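How Do Cartoons Move? The Secret of Stop-Motion Movies

Have you ever watched a movie where clay animals dance, or a toy dinosaur stomps across a kitchen? Nothing in those movies is really moving by itself. The clay animals are standing perfectly still! So how do they dance? Let's find out, because it's one of the best tricks in the whole world of movies.

Your eyes are easy to fool

Find a pad of sticky notes. Draw a ball at the bottom of the last page. On the page before it, draw the ball a tiny bit higher. Keep going until the ball reaches the top, then flip through the pages with your thumb. Up it goes!

Your brain sees each drawing for such a short time that it joins them all together. Every movie works this way, even the ones with real actors. A movie is a long line of still pictures, and each picture is called a frame.

One tiny push at a time

Stop-motion uses the same trick with real things you can touch. First the animator (that's the person who makes things move) takes a picture of a puppet. Then they push its arm a teeny bit and take another picture. Push, click, push, click, all day long!

It takes a LOT of clicks. Let's say your movie shows 10 pictures every second. A movie lasting 20 seconds needs 200 pictures. Big studios often use 24 pictures for each second, so a whole day of work might give you just a few seconds of movie. Animators have to be very, very patient.

What's inside a puppet?

Many puppets have a metal skeleton hidden under their clothes or fur. It's called an armature, and it has joints that bend like your elbows and knees. A good armature stays exactly where you put it, even if the puppet is standing on one leg.

Faces are fun too. Some puppets have a whole box of mouths - one for "ooh," one for "aah," one for a great big grin - and the animator swaps them between pictures. Our favorite puppet is Firkari, the grumpy snail in the short movie The Road to Brekley. Firkari has 171 different mouths, and most of them are frowning!

You don't need a fancy puppet

Almost anything can be a movie star. Buttons, blocks, socks, a spoon, the last potato in the bag. If you can push it a little and it stays put, you can animate it.
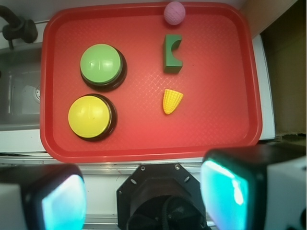
Start with a very short story. Maybe a potato wants to climb a book. Maybe two socks have a race and one of them cheats! Five seconds is plenty for your first try.

Then ask a grown-up if you can borrow a phone or tablet. Lean it against something heavy so it can't wobble, and keep your lamp in the same spot the whole time. If the light changes, your movie will flicker.

Now push, click, push, click. Watch out for your own fingers sneaking into the picture - it happens to everybody!

Words to know

Animator: a person who makes still things seem to move.
Armature: the bendy skeleton inside a puppet.
Frame: one single picture in a movie.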